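Kidden Mending by Mail – Frequently Asked Questions
Last updated 2021-05-11

I'm Chaiwat Saengthong and I run Kidden out of Durerside, which means I'm the one who opens your package, fixes your sweater and answers your email. These are the questions I get over and over. If yours isn't on the list, write to me and I'll get to it, usually after dinner.

What kind of clothes do you fix?

Mostly knits. Sweaters, cardigans, hats, scarves, the occasional blanket that a dog got hold of. I also do wool coats and fleece, as long as the problem is a hole, a pulled seam or a worn cuff. I love a good elbow. Thin elbows are my favorite job in the world and I will probably write you a gushing note about yours.

Things I send back unfixed: leather, zippers, swimwear, and anything with beads (I tried beads once, never again).

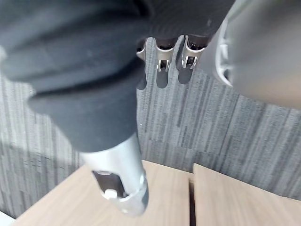 Charcoal gray fabric, with a fine rib or knit near the top.

How much does it cost?

A small hole or a loose seam is $26. Cuffs and elbows run more depending on how much new fabric I have to knit in, and I'll always send you a price before I pick up a needle. If you don't like the price, I mail the piece back and you only pay the postage.

Do I need to wash it first?

Please, yes! Washed and fully dry. I know it's a pain with hand-wash things, but damp wool in a plastic bag does not travel well, and moths are a real worry when you've got other people's sweaters on the shelf. If something has already had moths, put it in the freezer for a few days, wash it, and tell me in your note so I can keep it apart from the rest.

How do I send it in?

Fill out the form on the Send page, print it, and tuck it in with your sweater. Pin a bit of bright thread next to every spot you want fixed. I will look for other holes too – I can't help it – but I only mend the ones you've marked unless you tell me otherwise. The address is Kidden, Box 369, Durerside.

A padded envelope is fine for one sweater. For coats, use a box.
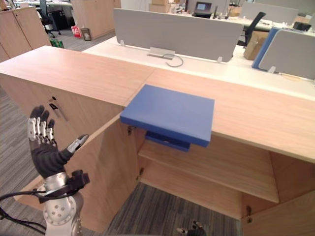
How long will it take?

Most repairs are back in the mail nine business days after I get them. Coats take longer, and so does anything where I have to order yarn.

Fall is the exception. Everybody pulls out their sweaters in September, finds the holes, and mails them to me in the same week. Last year I ended the month with 200 pieces waiting and a very sore thumb. If you can send your winter things in the spring, I'll be so grateful, and you'll have them folded in the drawer when the cold shows up.

Will the repair show?

That's up to you. On the form you can pick "hide it" or "show it." For hidden repairs I match the yarn as closely as I can and copy the stitch. Dark colors are the hardest, oddly enough. There are a lot of blacks and charcoals in the world, and two yarns that look like twins under my lamp can look like strangers out on the sidewalk.
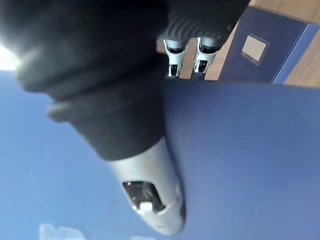 So I check every match by the window in the morning before I start, and if it's close but off, I'll email you and ask. Most people say go ahead. Some decide to have a little fun with it and switch to a mustard patch, and those come out great.

What yarn do you use?

For wool I mostly use Intarasuk two-ply, which comes in more grays than I knew existed. For cotton I use whatever suits the piece. If you still have the little card of spare yarn that came with your sweater, send it! Please don't send a whole ball, I have nowhere to put it.

Can you teach me to do it myself?

I'd love to. I teach a beginner darning class in the upstairs room at Bendinov Books when I'm not buried in repairs. Bring a sock with a hole in it and a blunt needle. I bring the yarn and too many cookies. Dates go out in the newsletter first.

What if I don't like the repair?

Mail it back and I'll redo it free, and I'll cover postage both ways. It's happened a few times, mostly with cuffs that came out snug. Cuffs are tricky, and it helps a lot if you write down whether you push your sleeves up.

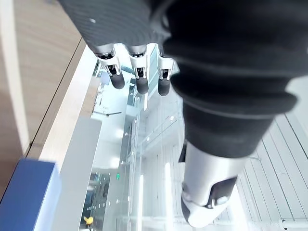

Black sleeve with thick ribbed folds, fingers at left.

Do you sell gift cards?

I do, on the Send page, in any amount. They don't expire.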